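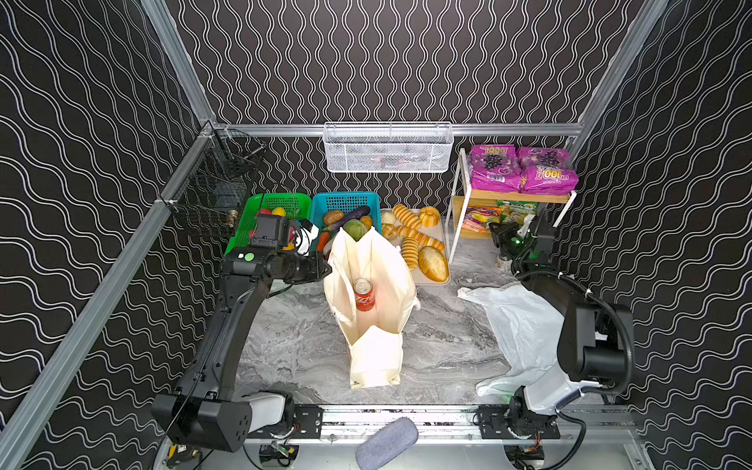 Does playing with toy vegetables get young children to eat more real ones? The evidence so far is thin, and most of it comes from parents' reports that were never checked against a plate.

Figure 2. Toy produce, including a lemon and a tomato, with green and teal plastic baskets.

4.2 What the play-shop studies can and cannot show

The claim that pretend shopping improves children's diets has been repeated so often that it is now cited without a source. We went looking for the source. Most trails led back to the Brallen preschool report, which followed 281 families and asked parents, once in September and once in spring, how willing their child was to try "a new vegetable." Parents in the play group gave higher ratings the second time. So did parents in the comparison group, although the gap between the two is what gets quoted.

There are several problems here. Parents knew which group they were in. They had been told at an evening meeting what the toys were supposed to do, and many had been sent home with recipe cards as well. A parent who has just spent a winter cooking from free recipe cards may well see a braver eater at the table. We do not doubt their sincerity, but we do doubt that the toys (Figure 2 shows produce of the general type) can be credited with the change when the cards were never tested alone.

The Valach follow-up tried to fix this by weighing leftovers at lunch. It is the better study and the less cited one. Of the 400 lunches it planned to weigh, 300 were usable, and the lost ones came mostly from a single classroom where the scale was broken. Differences in carrots eaten were small and went away once age was taken into account. The authors call the result "promising." We would call it a null result with a hopeful paragraph attached.

Naming is another matter. Children who sort and sell toy food do learn the words for it, and this has been found in enough places that we accept it. The trouble comes with the next step, in which a child who can say "eggplant" is assumed to be closer to eating one. Ebihara's feeding diaries, kept by parents who knew nothing about the hypothesis, show no such link. Plenty of three-year-olds could name every item on the plate they were refusing.

Our own view is that play shops are worth having in a classroom for talk and turn-taking. Schools that buy them to change what is eaten at noon should ask to see leftovers data first.

74 shares | 3 comments

Dinesh Nadar
My daughter ran a pretend fruit stand for a year and still won't touch a tomato. Glad somebody weighed the lunches.

Precious Panganiban
I think you're too hard on the Brallen people. The recipe cards were handed to both groups at our site. Did you ask them?

Sandra Crabtree
Is there a table for the age adjustment? I couldn't find it in this section.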